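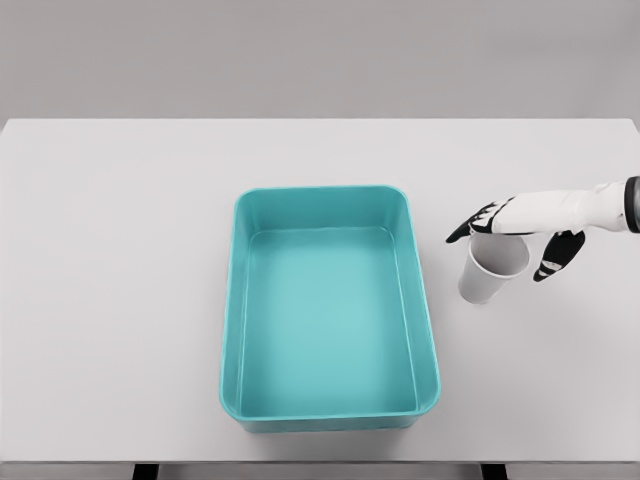 A paper cup and a teal bin on a white tabletop, in a computer rendering.

The story of the Mustura dock strike, as most people in town will tell it, goes like this. One December the owners cut the night rate. The men on the coal berths put down their shovels, the sailors on the steamers in port joined them by morning, and 3,968 workers marched up the hill to the customs house. The owners gave in before the week was out. There is a plaque.

I grew up with that plaque, and I have spent most of the past year trying to find out where its number came from.

It is a strange number to begin with. Crowds do not come in figures like that. Somebody standing on a hill in winter does not arrive at 3,968 by looking. When I put this to Periklis Kalogeropoulos, whose grandfather was on the strike board, he told me the union kept lists. He has never seen them. His sister Despina thinks they burned. A cousin of theirs says they were thrown in the harbor so the police wouldn't get them, and I have also heard that they are in a trunk in another country.

What does exist is the wage book of the Stergiou company, which ran the coal berths. It sits in the town archive, where Stamatia Athanasiadis let me go through it over several visits. The last full page before the strike is ruled off and added up at the bottom in a clerk's neat hand. The total is 3,968. It is the number of men on the company's books for the whole year, including the ones who had quit, the ones who had been let go in the spring, and at least two who are marked as dead.

So the plaque seems to be quoting the boss's payroll. How it got there I can't prove. My guess is that a newspaper asked the company how many men it employed, printed the answer, and a later writer turned everyone employed into everyone marching. A guess is all it is, but I like it better than the trunk.

The sailors are a harder problem. In the popular version they are the heroes, and every school play in Mustura has them running down the gangways to cheers. There were 8 steamers in port that week, according to the harbormaster's log. The log is a dull thing and I trust it for that. It records weather, pilotage and fines. It says that crews from 3 of the ships refused to work. On the others, it notes cargo handled as usual, and on one of them, the Skustar, it notes that her crew unloaded coal that the strikers had left sitting.

That last line does not appear in the school play.

Esmaeil Asadi, who has written two books on Gulf and Mediterranean seamen, was not surprised when I read it to him. A stoker on a foreign steamer had signed papers. If he walked off he lost his back pay, and in some ports he could be jailed as a deserter. "People want him to be brave," Asadi said. "He wanted to get home with his wages. I don't hold it against him." He also warned me about leaning too hard on the log. Harbormasters drank with ship's agents, and "as usual" was an easy thing to write.

Fair enough. I went looking for a second source and found only one, a letter from a cook's mate called home to Cloltska by his family's troubles. He complains about the cold, the bread and his boots. He gives the strike a single sentence, and in it he says the men ashore threw stones at his ship. He doesn't say which side he was on. I am not sure he thought of himself as having one.

Then there is the victory. The night rate was put back, that much is in the wage book. Turn the page, though, and the day rate drops by nearly the same amount. By summer the names of the strike board have disappeared from the rolls, Kalogeropoulos among them. The plaque was put up decades later, by a town government that had its own reasons to like a story where everyone pulled together.

Polyxeni Economou runs the Sunday walking tour, and she starts it at the customs house. I asked her if she would change her script. She said she had read the wage book too, years ago. She tells visitors that "thousands" marched and leaves it there - which is, I suppose, one way out of it, though I have found no paper that supports thousands either. The street up the hill is narrow. I have walked it with a tape measure, and I doubt it.

She asked what number I would put on the plaque instead. I told her I didn't have one.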